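November, late afternoon

Turned the hot bay for the second time. Core temperature before turning was down to 118 F from a peak of 147, measured with the long-stem thermometer at three points and averaged. Outer eight inches still cool and mostly unchanged, so I forked the outside into the middle and rebuilt it at the same footprint. Added two cans of rainwater on the way up. The squeeze test gave a drop or two, which will do.

The ratio was off at the start. I had estimated the shredded oak leaves by volume and counted them as equal to the horse bedding, but the bedding is mostly pine shavings and much higher in carbon than I allowed for. Corrected by adding the last of the kitchen buckets and a bag of coffee grounds. No ammonia smell. If it goes back over 130 by tomorrow night I'll leave it alone until the weekend.

Soil results came back from the lab for beds A through D. Organic matter is 3.1 percent, up from 2.2 at the last test. pH 6.4, no lime needed. Potassium at 275 ppm is more than enough, so no more wood ash on those beds this winter -- it goes to the raspberries or it stays in the can. Phosphorus is on the high side too, and I put that down to the years of bagged chicken manure. From here the additions will be leaf mold and cover crop only.

Iulian Stoica stopped by with the broadfork he borrowed in spring. He has been running sheet mulch on the clay side of his lot with cardboard under wood chips, and reports that water sat on top of the cardboard through September. He thinks he overlapped it too much. I suggested punching holes with a digging bar at one-foot spacing and leaving the rest in place. He also wanted the seed rate for winter rye. I gave him mine, which is three pounds per thousand square feet drilled or four broadcast, and told him it is late for either.
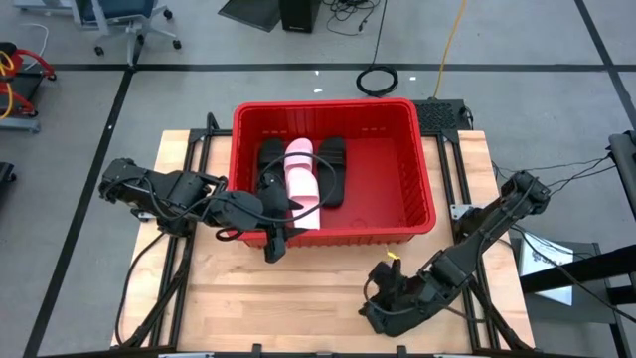 Leaf mold cage number two is full. Wire cylinder, four feet across, packed by foot in layers and wetted as I went. It will drop by half before spring. Cage one is from last fall and has gone dark and crumbly in the bottom third, while the top is still recognizable leaves. I screened 30 gallons from the bottom through half-inch hardware cloth and put it in the lidded bins for seed-starting mix. The oversize went back on top.

Rain barrels: the gauge on the collection log reads 1,804 gallons for the season, which includes the overflow I routed to the swale in June. Drained the two on the north wall and left the spigots open. The south one can wait for the first hard freeze warning.

Bed C got its mulch, four inches of chopped straw over the garlic. Bed D is bare except for the rye, which is up two inches and thin along the east edge where the sparrows worked it. I reseeded that strip and raked it in deeper.

Still to do: sharpen the fork tines, move the pallets for bay three, order oat seed for the early spring slot. Thermometer reading at 5:40, one hour after turning, was 96 F in the center. Next reading in the morning before coffee.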